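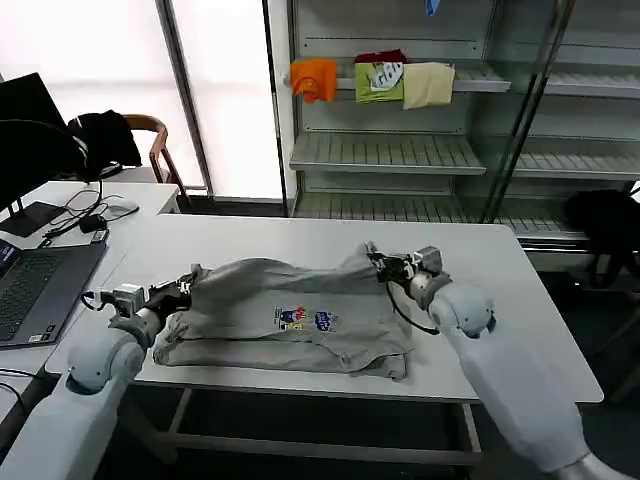 Figure 2. Gray short-sleeved T-shirt, partly folded, on a white table.

3.2 Wear life and discard

Most of what we know about how long clothes last comes from lab abrasion tests, and those say little about why people stop wearing a thing. So we asked. Survey went out to households in Irkstead and Cabello, 500 returned forms, one form per household. Each form asked for the last garment thrown out, given away or cut up for rags, and the main reason.

T-shirts came up more than any other item. Not a surprise. They are cheap, they get washed after every wear, and most homes own far more of them than get used. Reasons given for discard were mixed: shape loss at the neck, side seams that twist toward the front, stains under the arm, holes near the hem. Fading was named less often than we expected, and mostly for black shirts. Grays and whites hardly at all.

Twisting deserves a note. Single jersey knit from high-twist yarn tends to skew as it relaxes in the wash, and the side seam goes with it. Households described this in plain terms ("goes crooked", "wont lie flat"). We coded all of these as seam skew. Some may be bad cutting at the factory, the form can't separate the two.

Cabello households kept shirts longer before discard. Income doesn't explain it, the two towns are close on that. Line drying might. Tumble dryers were common in Irkstead and rare in Cabello, and dryer lint is after all fiber that used to be shirt. We did not weigh lint. Should have.

Older record for comparison: the Stolevora mill kept a returns ledger from 1933, knit undershirts only, with a column for cause. Shrinkage leads by a long way, then holes. Seam skew is not listed as a cause anywhere in it. Either the tubular knits of the time hid the problem or buyers did not think it worth a trip back to the store. Nine pages of the ledger are water damaged and were left out.

Care labels were the last item on the form. Few respondents read them past the frist wash. The Petora label trial (Section 4) takes this up, with larger type and the drying advice moved to the top line.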